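4.2 Mounting the Gresus wall shelf on drywall

The bracket kit covers hollow walls with studs behind the drywall. For brick or concrete, go to section 4.4.

1. Find two studs and mark the center of each with a pencil.

2. Hold the rail against the wall at the height you want. The upper edge of the rail sits 123 mm below the top surface of the finished shelf.

3. Set a level on the rail and mark the hole positions. The outer holes are 493 mm apart. If only one outer hole lands on a stud, use the supplied anchor for the other.

CAUTION: Check for wires and pipes before drilling. Do not drill directly above or below an outlet or switch.

4. Drill a pilot hole at each mark. Use the 3 mm bit for studs and the 8 mm bit for anchors.

5. Push the anchors in until they are flush with the wall.

6. Drive the screws by hand until the rail no longer moves. Do not use an impact driver.

NOTE: Sort the short screws (M4) from the long ones before you start step 7. The two types have the same head.

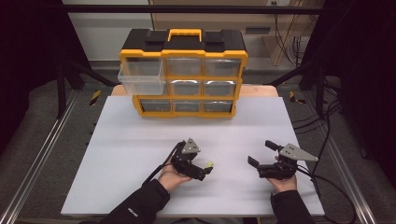 7. Hang the shelf on the rail and slide it left until it stops. Fit one M4 screw from below at each end.

8. Check the level again, then snap on the end caps.

Replacement screws and anchors are sold as kit 229. The 800 mm shelf needs two kits.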